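Pre-glue checklist for the cedar strip canoe, with my comments

I rewrote this in February after Birdie Park and I built our second Plesten hull, mostly so I'd stop relying on memory (mine's hopeless once the epoxy is mixed!). Print it, tick it, scribble on it.

Strongback and forms
[x] Strongback level end to end. Checked with a string line, then again after lunch.
[x] Forms square to the centreline. Form 23 was out by a hair, so I shimmed it.
[x] Form edges taped so nothing sticks. Packing tape is fine.
[ ] Stems clamped dry and sighted from both ends. Leaving this one until Birdie's here – it really wants two sets of eyes.

Air and fire
[x] Garage door up a foot, fan blowing out, not in.
[x] Respirator cartridges in date. I like the Rornix ones, they don't fog my glasses.
[x] Oily rags laid flat outside on the fence, never balled up in the bin.
[x] Extinguisher by the side door, needle in the green.
[ ] Heater off and unplugged before any solvent gets opened. Still on as I write this, it's freezing.

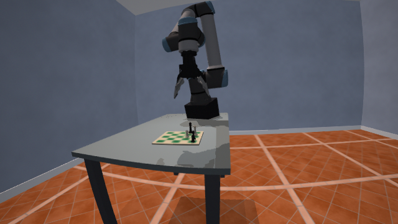

Can I glue strips in a cold garage?
Only if your epoxy is rated for it, so read the label and warm the space the night before. I kept mine going until the wood itself felt warm to my hand, and the Bretano slow hardener still took its sweet time.

Tools
[x] Block plane sharp, cap iron tight.
[x] Guard on the bandsaw set just above the strip. Golnar Alipour gave me an earful over this one last year and she was right.
[x] Cords off the floor and away from the bench legs.
[ ] Staple puller found. It was in the Yu toolbox last time, under the sandpaper, so I'll start there.

Hands and skin
[x] Nitrile gloves, 2 pairs each, one over the other.
[x] Long sleeves. Epoxy rash is miserable and it lingers.
[ ] Vinegar and paper towel within reach for drips on the bench. Soap and water for skin, please, not vinegar and not acetone.

Three boxes still open, so no glue until Birdie turns up at 7 and we get the stems sorted. I'll have the kettle on.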